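3.2 Cloths and the problem of where they go

When Kevser Keskin and I started sorting our notes on desk tidying, I assumed cups would give us the most to argue about. They didn't. Cloths did, by a long way. A cup has a place (the kitchen, the sink, the shelf by the window), and pretty much everyone we talked to could tell us what that place was without stopping to think. Ask the same people where the desk cloth lives and you get a shrug, or a laugh, or three different answers in one minute.

We had 373 tidying diaries to work with, written by people who share a workspace or keep a desk at home. Between them they held 1666 separate entries, and I read every one, some of them twice when the handwriting was bad. An entry could be as short as "wiped desk, put stuff back." We loved the long ones, though! One writer in March spent most of a page on whether a cloth that has only touched dust counts as dirty, and changed her mind halfway through.

For coding we stuck with the scheme from Section 2, with one addition. Mojtaba Parsa, who coded the second half of the diaries, kept running into entries where the cloth was both the tool and the mess. Someone wipes down the top, feels good about it, and leaves the cloth sitting there. So is that desk tidy? Our old scheme said yes, because the wiping was done. Mojtaba said no, and after a fairly long lunch I came around to his side. We now code wiping and putting the cloth away as two events, and an entry can have one without the other.

The look of the cloth matters too, or at least people write as if it does. A folded cloth gets called "out," a crumpled one gets called "left out," and the second is nearly always a complaint. Color came up more than I expected — several diarists said they put up with a dark or brownish cloth longer because it doesn't show the dirt. Notebooks got much kinder treatment. A closed notebook lying flat was hardly ever described as clutter, even by the strict tidiers, and a pen tucked in with it seemed to get a free pass. Figure 4 has both kinds of item, the crumpled cloth and the closed notebook on a white desk.

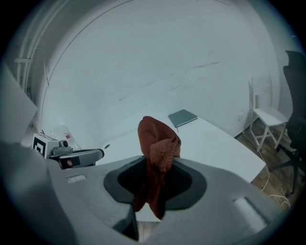

3.3 Bags, wrappers and other in-between things

Plastic bags behave a lot like cloths in the diaries, except that people feel guiltier about them. They get saved for later, pushed toward a wall, and then they stay. We gave them their own code, "kept for reuse," and used it for 58 entries. I wanted to split that group again by whether the bag was ever used for anything, but most writers never mention the bag a second time, so Kevser talked me out of it and we left the group whole.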